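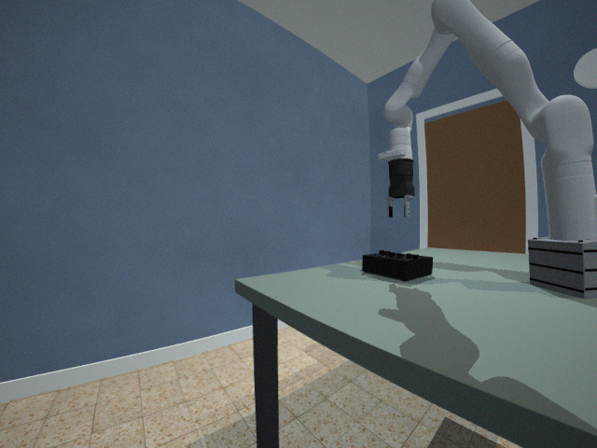
How is an acting party leader chosen when a chief minister resigns mid-term? In the provinces covered by this study, the governing party's legislators vote within 15 days, and the governor then invites the winner to form a cabinet.

Crisanto Tiongson
July 14, 2024

Search this journal Go Advanced search

3.2 Timing of leadership votes

The Skendby assembly has 83 seats. Its standing orders do not mention party leadership, and the matter is left to the written rules of each party. In the March transition, the governing party met in closed session and elected its general secretary as legislative leader on the first ballot. The outgoing chief minister remained in office for six days while the governor reviewed the letters of support.

The Khurana assembly followed a different course. Two candidates claimed a majority, and the governor called for a vote on the floor. Members who had signed letters for both candidates were asked to confirm their position in writing before the sitting. Figure 2 gives the order of events in each province.

Figure 2. Order of events from resignation to oath of office, Skendby and Khurana.

We find that the floor vote lengthened the period of caretaker government but reduced later disputes over party membership. Interviews with more than 15 legislators support this reading, although most of those interviewed belonged to the winning side. The effect of the party whip is considered in Section 3.3.

This site uses cookies to remember your settings. Accept Manage choices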